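Tokgate Jewelry
Home / Necklaces / Pendants / Brolier Garnet Pendant

Brolier Garnet Pendant in 14K Yellow Gold
Item 2966
$1,669.00
In stock. Ships from our Andby workshop.

The Brolier is a single oval garnet in a plain yellow gold bezel, hung from a fixed bail on a cable chain. The stone is a deep red that leans slightly toward brown in low light and opens up in daylight. There are no side stones and no engraving on the front. The back of the setting is open so that light can come through and so the stone can be cleaned from behind.

Cherry Mae Lumanlan drew the Brolier as a lighter companion to our Saludo ring. The Saludo has a high setting and a wide band, and several customers asked for something in the same stone that they could wear under a collar or with a work shirt. The bezel sits low and has a rounded outer edge that does not catch on knitwear.
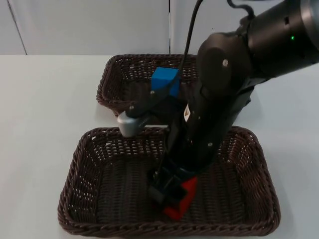
Each pendant is made to the same pattern, but garnets vary. Yours may be a little lighter or darker than another from the same group. If you are buying two pendants as a pair of gifts and want them matched, write "match" in the order notes and we will pick the stones together. Matching is free but can add a few days to the order.

Specifications
Metal: 14K yellow gold, polished
Stone: natural garnet, oval, faceted
Stone size: 8 mm long
Setting: full bezel, open back
Bail: fixed, soldered
Chain: cable, 14K yellow gold
Chain length: 18 inches, with a jump ring at 16 inches
Clasp: lobster
Hallmark: 14K, on the clasp tag and the back of the bail

Chain options
The standard chain is included in the price. You can also choose one of these at checkout:
Long cable chain, 22 inches, add $49
Black silk cord with gold clasp, no added charge
Pendant only, no chain, price adjusted in the cart

The bail opening will take most fine chains. If you plan to use a chain you already own, check that its end ring can pass through the bail, or have a jeweler remove and replace the ring. We can do this for you if you mail us the chain. Please contact us before sending anything so we can give you a return number.
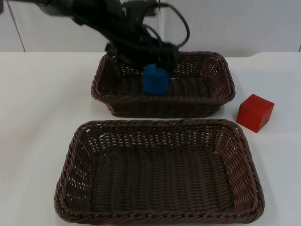

Care
Garnet is hard enough for daily wear but can chip if it is knocked against tile or stone. Take the pendant off for sports, swimming and heavy housework. Put it on after perfume and hair spray have dried.

Clean it with warm water, a drop of dish soap and a soft toothbrush. Brush the back of the setting as well as the front. Rinse and dry with a lint-free cloth. Do not use a steam cleaner, and do not use an ultrasonic cleaner unless a jeweler has looked at the stone first.

Store it by itself with the clasp closed. Gold chains tangle easily, and a harder stone in the same box can scratch the garnet.

Shipping and packaging
Orders placed before noon on a business day usually leave the next business day. Matched pairs and changed chains take longer, and we will email you a ship date. All jewelry is sent insured and needs an adult signature at the door. We cannot ship jewelry to a post office box.

The pendant comes in a gray card box with a fabric pouch. Gift wrap is available in the cart. The packing slip in a gift order does not show the price. For December orders, please check the cutoff date in the cart before you pay, as it changes with the carrier.
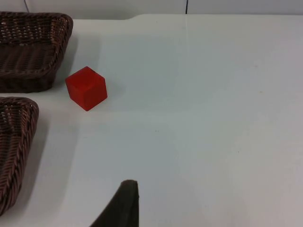
Red and brown, on white.

Returns and repairs
You can return an unworn pendant within 30 days for a full refund, less any gift wrap charge. Cut chains and pendants with an altered bail cannot be returned. Send the piece back in its box with the pouch and the card showing the item number.

We repair our own settings and clasps for the first year at no charge. This covers a loose bezel, a failed clasp spring or a broken solder joint. It does not cover a lost pendant, a chipped stone or a chain that has been pulled apart. After the first year we will look at the piece and quote a price before doing any work.

Questions customers send us

Can I get the Brolier in white gold?
Yes, as a special order. The price is quoted on the day and a deposit is required.

Does the pendant flip over?
It can turn on the silk cord. On the cable chain it generally stays facing forward.

Is the stone treated?
No. The garnets in this line are cut and polished only.

Do you sell earrings to go with it?
A stud version is in progress. Sign up for stock notices at the bottom of the page.

Goes with
Saludo Garnet Ring
Tokgate Polishing Cloth
Long Cable Chain, 22 inches

Price and chain options last updated Monday, June 12, 2023.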